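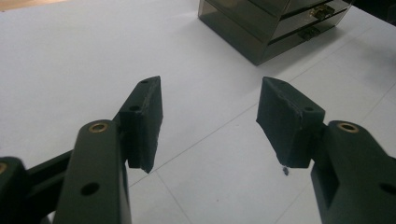 Fig. 1. The two gripper fingers over the white tabletop.

After-Hours Calls at a Small Animal Clinic
Project report by Valbona Vidmar

I picked this topic because my family's old beagle got into a bag of raisins one night and we had no idea who to call. For my project I spent November at the Lorkley clinic, reading through their night phone log and sitting in on a few evening shifts (the coffee is terrible, the people are great!).

My question was pretty simple: when pet owners call after closing, how many of them really need to come in right away? The clinic let me use 100 calls from the log with all the names taken out. I read each one and sorted it by what the vet on call told the owner to do.

Of those, 37 were told to come straight in. Another 22 were booked for the next morning, and the rest got advice over the phone. I had expected way more emergencies, so that surprised me. The come-in-now calls were mostly dogs that ate something bad, plus male cats straining to pee, and I learned a blocked cat can get very sick very fast.

Sorting was harder than I thought. Some notes were just two words, like "ear again", and I had to go ask Dr. Nikolovski what she meant. She remembered nearly all of them! I also changed my mind on limping dogs halfway through and had to redo that whole group on a Friday night.

Friday evenings felt busiest to me, but I didn't write down the time of every call, so I can't put a number on it. If I did this again I'd log the hour from the start. I'd also like to compare with the Helov clinic across the river - they send their night calls to an answering service, and I bet the split looks different.

My one suggestion for Lorkley is a short sheet by the front desk with the signs that mean "call now" and the night number in big print. I made a draft and Dr. Nikolovski is checking the part about cats.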